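Notebook, May

Club activity project, Grornevby hall

In at 8:15, coffee first, then the sign-in sheets. Ainhoa had bagged them by club, bless her, so I only had to fight with the handwriting. The badminton people write beautifully. The walking football people do not!

Where we are: 37 clubs have sent sheets back, 54 were asked. The total so far is 2566 visits, and that's counting a person each time they turn up, so please don't quote it as people (Siebe, I mean you, it was on your slide). I still want to go back over the Tranwood swimmers. Their sheet has a family ticket as one line, and everybody else writes each kid separately, so they look quieter than they are.

Talked to Karlijn on the phone for ages about the beginners' evening at Brilis. She thinks the sessions are too long for people who haven't done any sport since school, and I think she's right. Half an hour, then tea, then another half hour for whoever still wants it. She'd like to drop the word "beginners" from the poster too. I suggested "come and try" and she groaned, so that's open.

Step counters: the spare set is charged and labeled. Two of them reset to zero when you press the side button too long. I've put tape over the buttons, which looks awful but works on my own wrist at least. Walked up and down the corridor until the display said 1000 and got some looks from the yoga class. 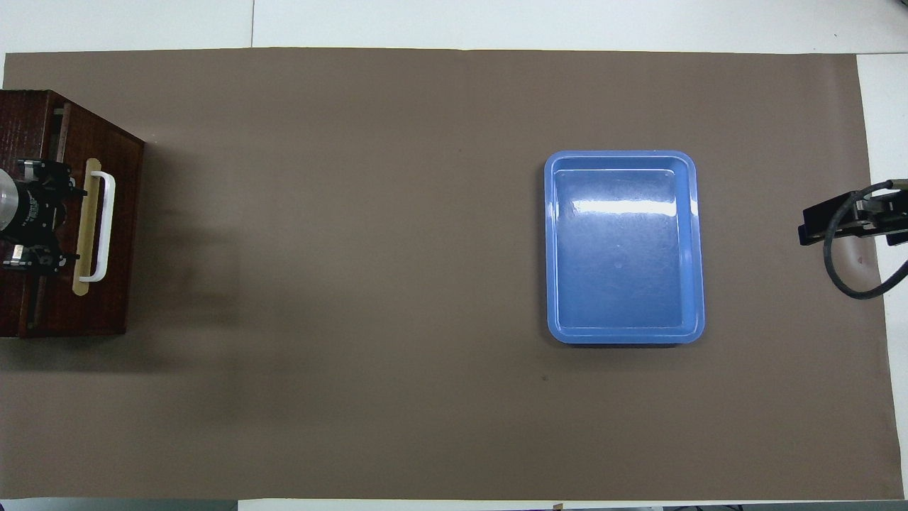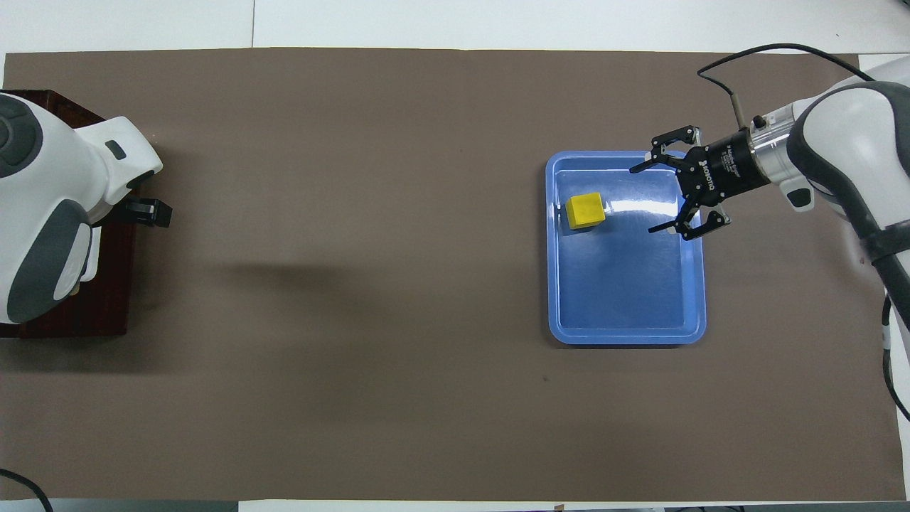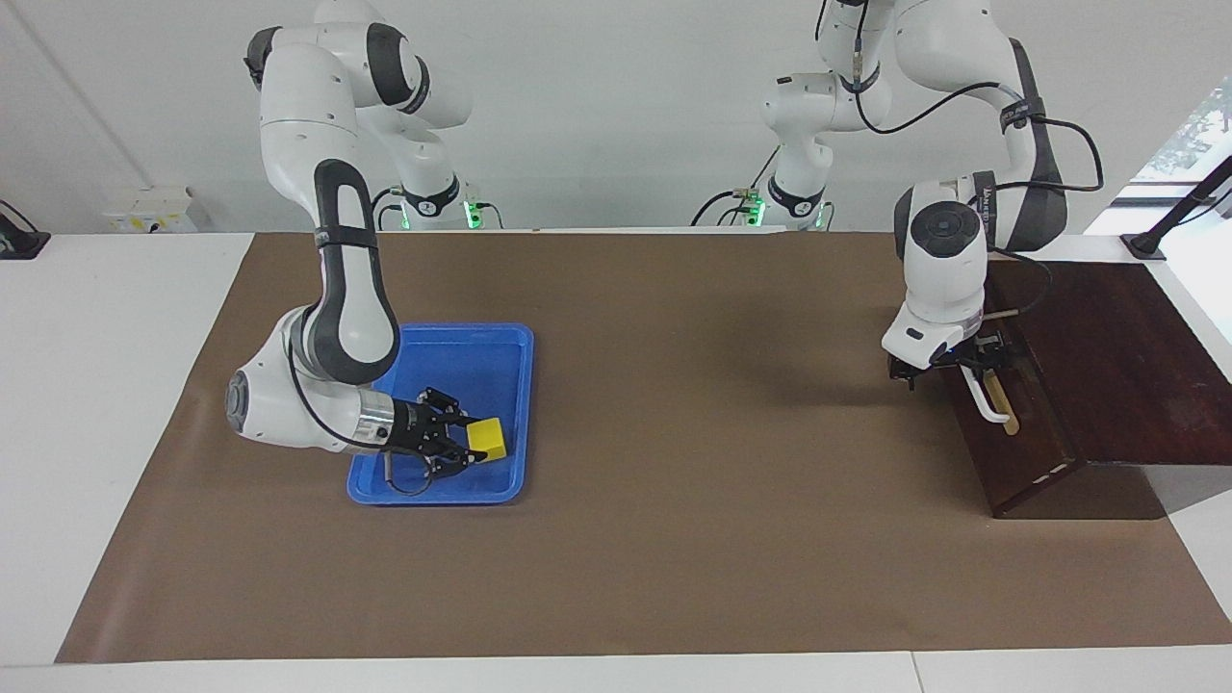
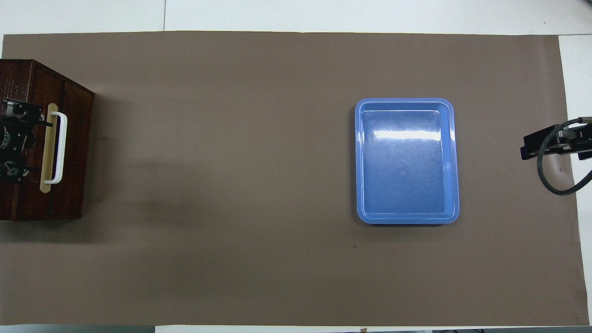
Blue tray on the brown paper, with the yellow cube in it in the second and third.

Afternoon

Sandro came by with the draft questionnaire for volunteers and coaches. Good, but still too many boxes to tick. We cut the page on club history (the clubs can tell us that themselves) and moved "what would make you stop?" up near the top, where people still have some energy left. Anouk wants a version in larger type for the bowls club and I said I'd do it tonight. We'll see.

Verschueren rang about the bus. They can do the early pickup but not the late one, so the Tranwood lot would have to share cars home. Ask Karlijn if that's a problem for the juniors.

Still to do:
Large type questionnaire
Chase the clubs that haven't answered, nicely
Fix Siebe's slide
New tape, the wide kind
Find out who has the key to the ball cupboard, I had it last month and now I don't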